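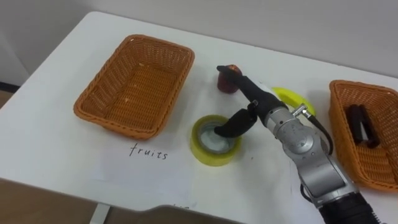
Cleaning woven baskets without wrecking them?
Posted by Aurelia Kuster in Home and Household, April 12, 2020

Hi all, hoping somebody has been through this before me. I've been having a massive sort-out at home and I've gone basket mad - one for fruit, one for pens and tape and that sort of thing, one for post, and a big one in the hall for hats. I love how they look but they're filthy! Crumbs get down into the weave and won't shift when I tip the basket over and bang it. The fruit one also went a bit sticky in March after a pear I'd forgotten about, and it still smells faintly of pear if you put your nose in.

Can I put them in the bath? My mum says water ruins wicker, my sister says hers went through a car wash (long story) and was fine. I don't know if mine are willow or rattan or what, there's no label on any of them. They came from Benside in a set of 4 and the shop only says "natural fibre", so no help there. I've got some Vullinik wood cleaner under the sink if that's any use?

Also, do you line yours? I tried kitchen roll and it looked awful.
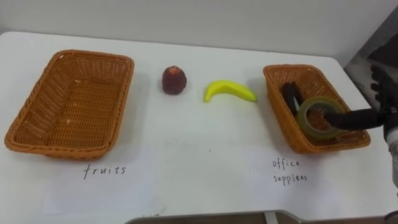

Engelbert Leitner
Household Forum Helper

Hello Aurelia, your mum's half right. A quick wash won't hurt most woven baskets, but leaving one to soak can make it swell and go out of shape, and if there's card or wire inside the rim that can suffer too. I'd leave the bath alone.

What I do with mine is start dry. Hoover with the soft brush bit on, low suction, then go along the weave with an old toothbrush (or a clean paintbrush, which gets in further) and hoover again. Crumbs sit where the strands cross, so brush one way and then the other.

For the sticky patch, a bowl of warm water with a small squirt of washing-up liquid. Wring the cloth out till it hardly drips, wipe, then wipe again with plain water. Try it on the underside first in case the colour comes off on the cloth. Then stand it on its side somewhere airy, away from the radiator, and give it 22 hours or so - I say that as someone who puts his out after breakfast and forgets them until the next morning. Don't put fruit back in while it feels at all cool to the touch.

I'd skip the wood cleaner on anything that holds food. For the smell, a saucer of bicarb left in the basket overnight, inside a closed bin bag, does the job for me.

Lining: a cotton napkin. Goes in the wash with everything else.

Gion Frei
Member

just take it outside and whack it with a wooden spoon, 2 minutes, done. never washed one in my life

Mirjam Brunner
Regular

Agree with Engelbert about the toothbrush! One thing to add, if yours have been varnished the damp cloth is even safer, and you can tell by letting a drop of water sit on the bottom. If it beads up there's a finish on it, if it sinks in there isn't, so go easy.

I use brown paper as a liner, cut to fit with the corners rounded off, and swap it when it looks tatty. Much nicer than kitchen roll. And put the soft fruit in a bowl, not the basket - pears especially, I lost a lovely one from Tromside that way.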